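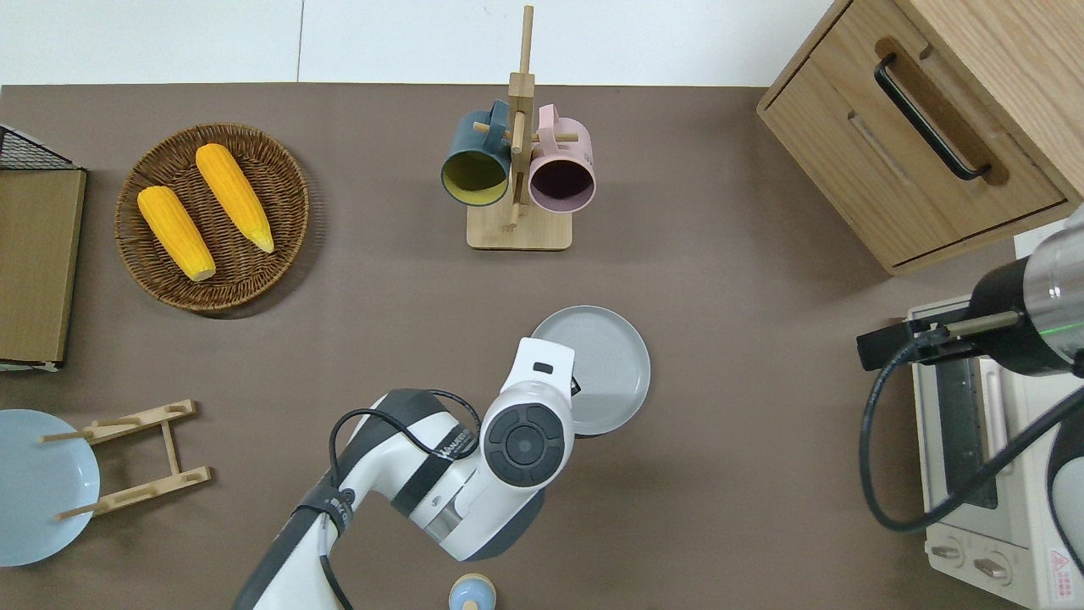 How do I stop mugs chipping when there's no cupboard for them?
Hang them. A mug tree with pegs that tilt up a bit, two to four mugs max, kept away from the edge of the bench. Stacked mugs chip at the rim, hung ones mostly don't. Heaviest ones on the low pegs.

Where does this page come from?
Small kitchens help sheet, Clisside Tenants' Group. Put together by Socorro Urrego from questions people drop in the box downstairs. Last updated 23 October 2024. The building went up in 1886 and the kitchens feel like it, hence the questions.

Can the toaster oven go hard up against the wall?
No. Check your manual for the gap, they're all different. If you've lost the manual look on the maker's website. Nothing stored on top either, not even the bread.

Mine keeps tripping the power. Faulty?
Maybe, but first see what else is on that circuit. Kettle plus toaster oven plus heater will do it most mornings in the older flats. One at a time. Still tripping, ring the office and stop using it.

Dish rack: wood or wire?
Either. Wooden ones look nice and are kinder to plates, but they go black underneath if they sit in a puddle. Tip it up overnight. Wire ones rust at the joins eventualy. 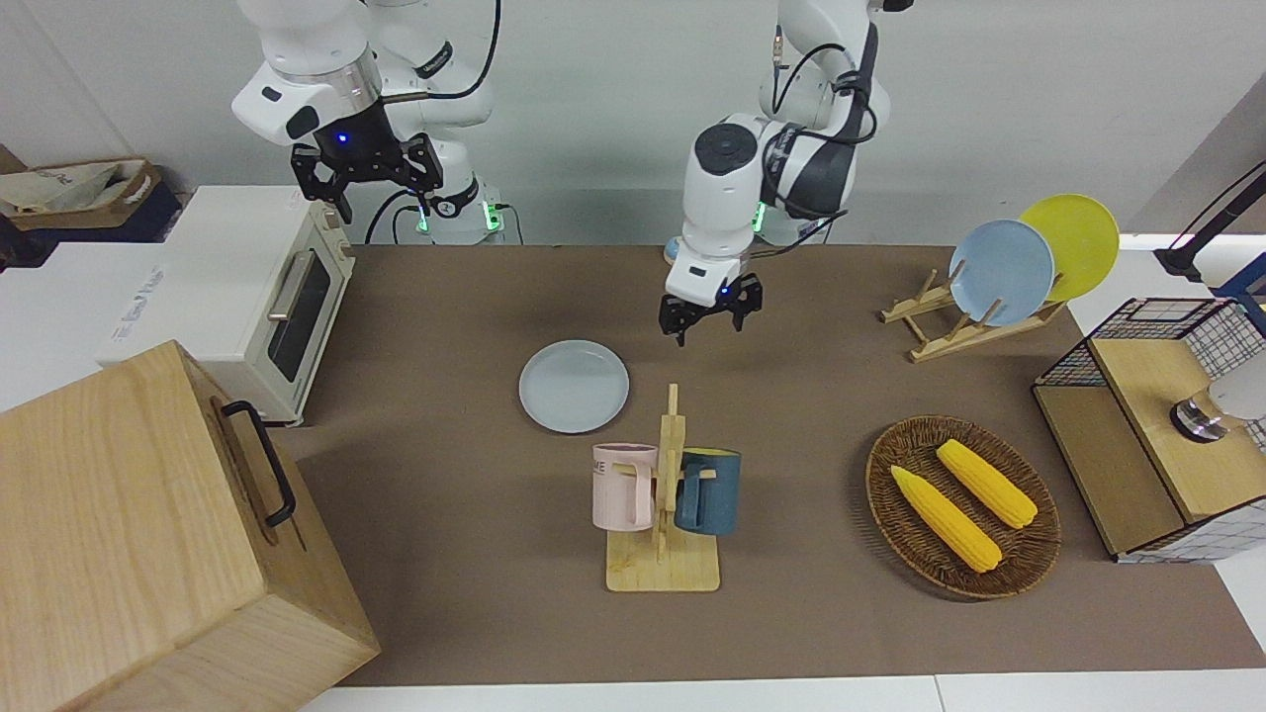
Plates stand up in the rack to dry, then go away. If the rack is where your plates live permanently, fine, but then get a tea towel under it and wash that weekly. Bench space in the Jenar wing flats is 76 cm between sink and stove, so a full size rack eats the lot. Get the short one.

Does corn go in the fridge or in a basket?
Basket if you're eating it today. Otherwise fridge, husks on if it still has them. Onions and potatoes are fine in a basket, just not the same basket.

How do I clean a wicker basket?
Shake it out, soft brush, damp cloth, dry it in the shade. Dont soak it.

Is there money for shelving?
There was in September, the Llorente fund, up to $500 a flat. Closed now. We'll put a note in the lift if it reopens.

Can I drill into the tiles for a rail?
Ask first, in writing. Freestanding stuff needs no permission.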